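Bralberg resident's parking app: four months in

I've been using the Bralberg app since September, when our street went permit-only, and I'm still finding things to like about it. You put in your number plate, pick your zone, and the permit is live before you've got your shoes on. No paper, no sticky plastic wallet sliding down the windscreen! My old permit took 55 minutes in a queue at the Dlamini Road office, and that was just to be told I'd brought the wrong gas bill.

Visitor passes are the best bit. My friend Noura Yammine came to stay and I'd booked her in from the sofa by the time she'd found a space (outside number 312, a decent walk, but you can't blame the app for that). It even buzzes before a pass runs out, so you can add an hour without dashing down the stairs in your socks. 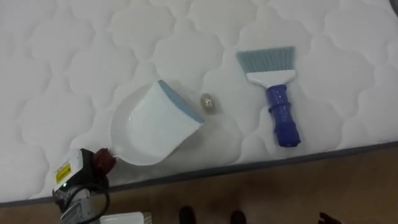
White dustpan on the quilted mattress, spare room.

A couple of grumbles. The map is slow to load, and it once insisted I was parked in the canal. You also can't save more than 4 cars, a pain if you have a big family. But it's clear, it's quick, and I haven't had a single ticket. Five stars from me, and I'd love a dark mode next!

Khanyisile Rampersad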